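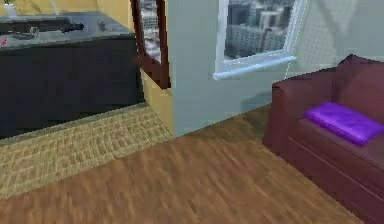
Dark worktop, pale yellow wall: the sort of kitchen colours I keep coming back to.

Home | Reviews | Kitchen | Garden | Workshop | About | Contact

Filed under: Reviews, Kitchen, Hand tools for food

Mimier hand-cranked grain mill: six months of flour

I have wanted to grind my own flour ever since a neighbour gave me a loaf made from wheat he'd milled that morning (it was still slightly warm when he brought it round, and I ate half of it standing up). Electric mills are noisy and cost a great deal, so when the Mimier went into the spring sale at Wiltdale I ordered one before I could talk myself out of it. I've used it nearly every week since and I love it, grumbles and all.

It comes in a plain box with the body, the hopper, the crank, a clamp and two sets of burrs, one steel and one stone. The leaflet is a single folded sheet and the drawings are tiny. I got the burrs in backwards the first time and produced something like gravel. Second go, it was fine. If yours seems hopeless, take the front plate off and check that the grooved faces are looking at each other.

The clamp opens wide enough for my worktop, but only just, and it doesn't like a rounded edge. I put an old bit of bicycle inner tube between the jaw and the surface and it hasn't shifted once. My sister tried it on her dining table, which has a lip underneath, and had to give up. Measure first!

Now the milling. I weigh out 400 g of wheat for a small tin loaf, which fills the hopper twice with a bit left over. On the steel burrs at a medium setting it goes through quickly and gives you a coarse meal with big flakes of bran in it, lovely in soda bread and porridge. For proper bread flour you want the stone burrs and a second pass, and that is real work. I change arms halfway. My record for two passes is a whole side of an LP, including the long track at the end.

And the smell! I hadn't expected that at all. Fresh rye in particular smells almost like cut hay and honey, and the dough carries it right through to the oven. I made a rye and treacle loaf for Bohdan Kravchuk, who taught the evening bread class I went to, and he wrote back asking for the mill's name before he'd said a word about the bread.

Things it has ground well: wheat, rye, spelt, pearl barley, buckwheat, dried chickpeas (crack them coarsely first, then go finer). Things it hasn't: oats, which are too soft and smear, and maize, which the leaflet says is all right on steel but which made the crank jump so badly that I stopped. Don't put anything oily through the stones. I did it with linseed and spent an evening with a toothbrush and a bowl of dry rice getting them clean.

Cleaning is otherwise simple. Nothing gets washed apart from the hopper. Run a spoonful of rice through, brush out the corners, leave the front plate off overnight. There's a narrow shelf inside the body, just below the feed screw, where old flour collects, and if you miss it for a month you will find out by the smell. A cheap paintbrush gets in there better than the brush supplied.

The one part I'd change is the wooden handle on the crank. The finish was thin and started to flake by the third week, so I sanded it back and gave it a few coats of food-safe oil. Much nicer in the hand now. The bolt that holds it also works loose, and I keep the spanner in the same drawer as the burrs.

I borrowed a Flarkico for a fortnight to compare. That one is a heavier thing with a big flywheel, and it turns beautifully, no question. It also weighs more than I want to lift out of a cupboard, and the adjustment is a plain wing nut with no clicks, so you lose your setting every time you clean it. The Mimier has a numbered dial. I mill bread flour at 6 and breakfast meal a good way further round, and it goes back to the same place every time.

Would I tell you to buy one? If you bake once a week and like a bit of effort, yes, very happily. If you bake for a big family, save up for a motor, or borrow a teenager. I'm on my second sack of wheat and already wondering about emmer.

Next month: Gagnon proving baskets, cane against wood pulp.

We use cookies to remember your preferences and to see which reviews people read. Accept all | Manage settings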